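아코라, 보센홀름 배급 일정 8월로 조정… 상영관 400개 관 유지

2020-05-01

배급사 아코라(Akora)가 장편영화 '보센홀름(Wosenholm)'의 개봉 시점을 8월로 조정했다. 극장 영업 제한에 따른 것으로, 구체적인 개봉일은 상영관별 재개장 일정이 확정된 뒤 공지한다. 최초 계획에 잡혀 있던 400개 관 규모의 와이드 릴리스 방침은 변경되지 않았다.

아코라가 극장 측에 보낸 배급 안내문에 따르면 이번 조정은 개봉 시점과 정산 조건에 한정된다. 상영 등급, 상영 시간, 디지털 시네마 패키지(DCP) 규격은 기존 통지 내용과 동일하다. 이미 DCP를 수령한 극장은 하드디스크를 반납할 필요가 없으며, 상영 키(KDM)만 새 일정에 맞춰 재발급된다. 기존 키는 유효기간 만료와 함께 자동으로 무효 처리된다. 자막판과 더빙판의 키는 별도 발급이며, 두 판본을 모두 편성하는 극장은 신청서를 각각 제출해야 한다.
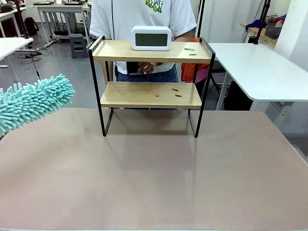

부율은 슬라이딩 방식으로 바뀐다. 개봉 후 첫 2주 동안은 배급사 몫을 높게 적용하고, 3주 차부터 단계적으로 극장 몫을 늘리는 구조다. 종전 안은 전 기간 고정 부율이었다. 좌석 간 거리두기로 회차당 판매 가능 좌석이 줄어드는 점을 감안해 최소 보장 회차 조항은 삭제됐다. 대신 주말 저녁 시간대의 편성 의무는 남는다. 단관 극장은 이 의무의 적용을 받지 않는다.

정산 기준은 발권 시점이 아닌 상영 시점의 매출이다. 환불과 회차 취소분은 해당 주 집계에서 차감하며, 극장 자체 할인으로 발생한 차액은 극장이 부담한다. 유료 시사 매출은 개봉 첫 주 성적에 합산하되 보도용 자료에는 따로 표기한다. 예매분은 상영이 끝날 때까지 매출로 잡히지 않는다. 통합전산망 집계와 극장 장부가 일치하지 않을 때에는 전산망 수치를 우선 적용하고, 극장이 이의를 제기한 회차에 한해 발권 기록을 대조한다.

제작사 주판(Zupan)은 일정 변경으로 추가되는 마케팅 비용을 아코라와 절반씩 분담하기로 했다. 옥외 광고 집행분은 이월되며, 이미 인쇄된 포스터는 개봉일 표기 부분만 교체한다. 예고편은 2종으로, 본예고편은 재편집 없이 그대로 사용하고 티저는 끝부분 개봉 고지 자막을 수정한다. 수정본은 극장용 파일과 온라인용 파일로 나뉘어 배포된다.

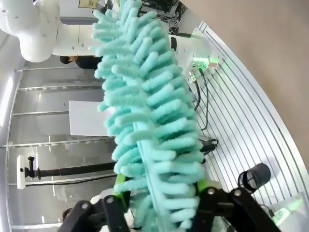
해외 판권은 세일즈사 브레도(Bredo)가 담당한다. 브레도는 국내 개봉 이후로 해외 상영 시점을 제한하는 홀드백 조건을 유지한다고 밝혔다. 다만 극장 재개장이 먼저 이뤄지는 지역에 대해서는 개별 협의가 가능하다. 선판매가 완료된 지역의 최소 보장금 지급 기한은 계약서상의 개봉일에 연동돼 있어, 해당 지역 배급사와 부속 합의서를 다시 체결해야 한다.

부가판권 일정도 순연된다. 극장 종영 전 주문형 비디오(VOD) 동시 공개는 검토 대상이 아니라는 것이 아코라의 입장이다. IPTV와 온라인 플랫폼 공개 시점은 개봉 후 주차별 관객 추이에 따라 결정한다.

8월 개봉 예정작의 편성 현황은 아직 유동적이다. 같은 시기로 이동하는 작품이 늘어날 경우 확보 상영관 수와 실제 상영 회차 사이의 격차가 커질 수 있다. 400개 관은 배급 계약 기준 수치이며, 교차 상영 여부는 반영되지 않았다. 특별관 편성 역시 이 수치와 별도로 협의 중이다.

극장별 KDM 재발급 신청은 기존 배급 담당 창구를 통해 접수한다. 상영 서버를 교체한 극장은 신청 시 변경된 서버 인증서를 함께 제출해야 한다.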